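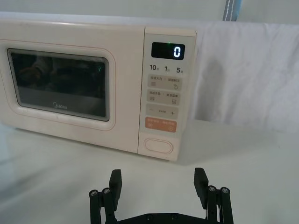
**Tischplatte unter der Mikrowelle: Hitzestau, Abstand, Untergrund**

Seit dem Umzug steht meine Mikrowelle frei auf einem Tisch von Stalstead, Modell Hedegaard, Platte weiß beschichtet. Vorher stand sie auf Fliesen. Es handelt sich um ein cremefarbenes Importgerät von Midea, beschriftet auf Chinesisch; unter der Anzeige stehen die Zeitangaben 10秒, 1分 und 5分, den Rest bediene ich nach Symbolen. Eine deutsche Anleitung liegt nicht vor, Angaben zum Aufstellabstand fehlen mir also.

Nach längerem Betrieb ist die Platte unter dem Gerät deutlich warm. Verfärbungen sehe ich bisher nicht. Der Tisch ist 172 cm lang, hinten bleiben zurzeit 4 cm bis zur Wand. Zwei Fragen:

- Reicht der Abstand nach hinten?
- Ist eine Unterlage sinnvoll, und wenn ja, aus welchem Material?

*Stundetti*

---

**plattenbau_k**

Zum Abstand: Maßgeblich ist die Lage der Lüftungsschlitze. Bei vielen Standgeräten liegt der Luftaustritt hinten oder seitlich, der Eintritt teilweise im Boden. Ohne Anleitung würde ich hinten und an den Seiten 10 cm freihalten und nach oben 20 cm. 4 cm sind mir zu wenig. Steht auf der Rückseite ein Abstandshalter aus Kunststoff vor, bleibt er dran.

Zur Unterlage: Keine weiche Matte, auch keine aus Silikon, die über die ganze Grundfläche geht. Die Gerätefüße sinken ein, der Spalt unter dem Boden wird kleiner, und eventuelle Schlitze an der Unterseite sind zu. Wenn überhaupt, dann eine harte, ebene Platte:

1. Keramikfliese oder Steinplatte, mindestens so groß wie die Grundfläche des Geräts
2. darunter an den Ecken vier flache Filzgleiter, damit die Beschichtung nicht verkratzt
3. Gerät mit allen Füßen auf die Platte stellen, auf Kippeln prüfen

Handwarm ist für eine beschichtete Spanplatte unkritisch. Problematischer ist Dampf, der an der Kante in eine offene Fuge zieht. Kanten kontrollieren, Quellstellen bilden sich nicht zurück.

Noch ein Punkt wegen Import: Typenschild ablesen. Steht dort nur 220 V / 50 Hz, ist das knapp unter unserer Nennspannung von 230 V. Ob das Gerät dafür ausgelegt ist, kann nur der Hersteller sagen. Reisestecker sind für die Leistungsaufnahme einer Mikrowelle oft nicht zugelassen.

---

**Hulton**

Meine steht seit fast 7 Jahren direkt auf einer beschichteten Platte, ohne irgendwas drunter. Da ist nichts. Würde mir keinen Kopf machen.

---

**ofenrohr**

Zustimmung zu plattenbau_k, eine Ergänzung. Nach dem Garen den Netzstecker nicht sofort ziehen, falls das Gebläse nachläuft. Und nichts obendrauf lagern, auch kein Geschirrtuch. Bei mir saßen die Schlitze oben seitlich, das Tuch hing genau davor, und das Gerät hat nach 2 Minuten abgeschaltet.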